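Como separar falha de preensão e falha de abertura na avaliação de uma política?
Publicado em setembro, 14h20, por rbt_marola
900 visualizações · 12 compartilhamentos

Estou tentando reproduzir o método Kelex, do grupo de Karkley, em tarefas de cozinha com dois braços. O artigo diz que a política foi treinada com 800 demonstrações e avaliada em 264 execuções, e a tabela principal traz um único número de sucesso por tarefa. Na tarefa do forninho elétrico (porta aberta, pão na grelha, um braço entra e pega), a minha taxa ficou bem abaixo da publicada e não consigo saber em que etapa eu perco. Uso só as câmeras de punho, igual ao artigo.
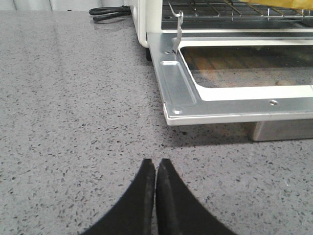
O Kelex considera sucesso parcial quando a porta foi aberta mas o pão não saiu? Pelo apêndice, a execução só conta como sucesso se todas as etapas forem concluídas, e o resultado parcial fica registrado à parte, sem entrar na tabela.

Minha dúvida é o que fazer daí em diante. Rodo tudo de novo anotando etapa por etapa ou existe um jeito de aproveitar os vídeos que já tenho?

3 respostas

lab_do_fundo
Dá para aproveitar os vídeos. Fizemos isso em Lastemholm com uma política parecida. O procedimento foi o seguinte:

Defina as etapas antes de assistir a qualquer coisa. Para essa tarefa usamos quatro: porta totalmente abaixada, garra dentro do forno, contato com o pão, pão fora da grelha. Cada etapa recebe o instante em que foi concluída ou fica em branco. Duas pessoas anotam separadamente e as divergências vão para uma terceira.

Depois calcule a taxa condicional, ou seja, de todas as execuções que chegaram na etapa anterior, quantas passaram para a seguinte. Isso resolve a sua pergunta direto. No nosso caso a perda maior estava entre o contato e a retirada. A política encostava no pão e fechava a garra cedo demais, e na taxa global isso aparecia misturado com os erros de porta.

Um cuidado: a câmera do braço que executa costuma perder o pão de vista quando os dedos chegam perto. Para marcar o contato, use a câmera do outro braço.

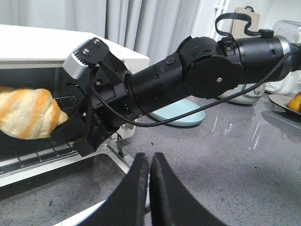
teo_garras: Concordo com as etapas, mas contato sozinho engana. Encostar de lado e encostar com o pão entre os dedos são situações bem diferentes para a política. Eu dividiria em duas.

lab_do_fundo
Pode dividir, sim. Só não mude a definição no meio da anotação, senão tem que voltar tudo.

pinça_torta
Aqui a diferença era a altura da bancada. Mede isso primeiro.

m_ventura
Complementando a primeira resposta. Antes de comparar com o artigo, confira o limite de tempo. O Kelex encerra a execução em 2240 passos de controle. Se o seu código corta antes, você conta como falha uma tentativa que ainda podia repetir a preensão. Com a gente isso explicava parte da diferença, e a correção foi uma linha no arquivo de configuração.

Sobre o intervalo de confiança: a taxa condicional das últimas etapas sai de poucas execuções, porque muita coisa já caiu antes. Publique o denominador junto com a porcentagem. O pessoal do McKinnon tem um script de bootstrap por etapa que aceita uma planilha simples, uma linha por execução.

Comentários (4)

rbt_marola: Obrigado a todos. O meu limite estava em 900 passos. Vou corrigir e anotar com cinco etapas, separando o contato como o teo_garras sugeriu.

quase_cinematica: Alguém sabe se as 264 execuções foram com o mesmo tipo de pão? No artigo não achei.

m_ventura: Não está no texto. No repositório tem uma lista de objetos de teste, mas sem a divisão por execução.

visitante: o link do script do McKinnon não abre aqui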